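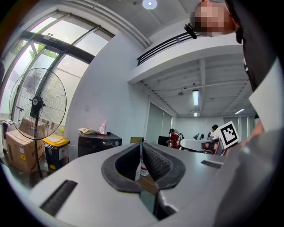 RESEARCH METHODS

Five Saturdays of bottles

Shona Menzies would like everyone to stop saying "it generalises" for a while.

She runs evaluation at Merville, and for most of May that meant checking a result her own colleagues were pleased with. The Flestomum study trained a robot policy on demonstrations recorded with hand-held grippers, with no robot in the room. People picked up small things from a table, put them down again, and the recordings became the training set. There were 1,345 of them by the end.

"I don't mind the method," Menzies says. "It's cheap and it's quick, and you can do it in an ordinary office with people at their desks behind you. What I mind is what gets claimed for it afterwards."

The claim was that the policy coped with places it hadn't seen. When Menzies went through the recordings, she found that 382 had been made at the same table, in the same corner, by the same operator. The "unseen" test site was a different table in the same building. "Same light, same ceiling, same height of table," she says. "You can call that unseen if you like. I wouldn't."

Nelu Bogdan, who designed the collection, thinks this is harsh. He points out that the camera rides on the gripper, so the room slides around in view all the time and the policy has to learn to ignore it. "The background is never still," he says. "That was the whole idea."

I put this to Menzies, who was unmoved. A moving background is still the same background, in her view, and she wants to see the figures from somewhere with worse light and a lower bench. Her other complaint is about the operators. A person who has done the job a few hundred times gets smooth at it, and the failures go missing from the data. The team threw out 38 recordings as "unusable". Menzies asked for them back.

"Those were the interesting ones," she says. "Somebody fumbled and recovered. Why would you bin that?"

Bogdan concedes the point about the fumbles. He does not concede the one about the tables, although he has agreed to repeat the test at Girkard, where neither of them has worked before. Menzies will choose the objects and he won't be told what they are.

Does she expect it to fail? She takes a while over that. "I expect it to drop," she says. "I'd be happy with an honest number, and I haven't got one yet."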